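Posted in December by Nesma Hamdy to the Fluvier supporters' list

Hi all,

Sorry for the slow reply, I was on the train home with no signal and a phone at 19 percent. Quoting Marwan so people know what I'm on about:

> From: Marwan Jaber
>
> So is it done or not? My cousin swears Sokura has passed his
> medical and is sitting in a hotel by the ground. The club site
> says nothing. If we're paying that kind of money for a winger
> who has started 59 league games in his life, I'd like to see
> him before I get excited. Also, who goes out to make room?
>
> Marwan

It's done! Or as done as these things get before the paperwork clears. Ghizlane was at the ground for the women's match and heard it from two different stewards, and then the stadium announcer more or less gave it away by asking everyone to "stick around for a friendly face" at the next home game. Subtle as a brick.

I've watched a fair bit of Sokura this fall (my brother-in-law follows Jorkis, so I get dragged along) and I think you're being hard on him, Marwan. Yes, he's raw, and yes, he falls over too much. But he takes people on, every single time, even when he lost the ball the time before, and we haven't had a wide player do that in ages. Against the tall side from up north he had the right back turned inside out for the whole first half and then got subbed for no reason I could see.

As for who goes out, my money is on Antoniuk. He's barely had a kick since the cup game and his agent has been chatty. I'd be sad about it, I still have his shirt, but he needs to play somewhere.

The thing that bugs me is the left side. We now have three players who want to stand in exactly the same spot on the pitch and one left back who is out until spring. Has anyone explained the plan for that? Ji-hoon thinks we'll go to three at the back, which would at least be different.

Away tickets: we have 128 on the coach list, so bus three is full and Hanane is asking about a fourth. Reply to her directly, please, and not to the whole list (you know who you are).
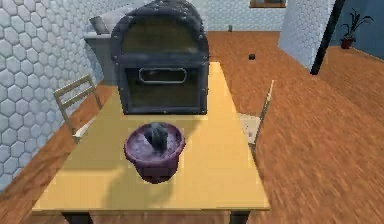

Can Sokura play in the next cup round?
He's cup-tied, having come on for Jorkis in the last round, so his first game for us will be in the league.

Right, dinner's burning. See some of you at the coach!

Nesma

Comments

Ji-hoon Byun: Three at the back, you heard it here first. Also the gate for the women's match was 1044, best of the season!

Marwan Jaber: Fine, I'll give him until the spring. But if he falls over in front of my seat I'm writing in again.

Hanane Ghoneim: Fourth bus is confirmed. Please stop texting me at midnight.

This site uses cookies to remember your list settings. Sign up for the weekly digest to get posts in one email.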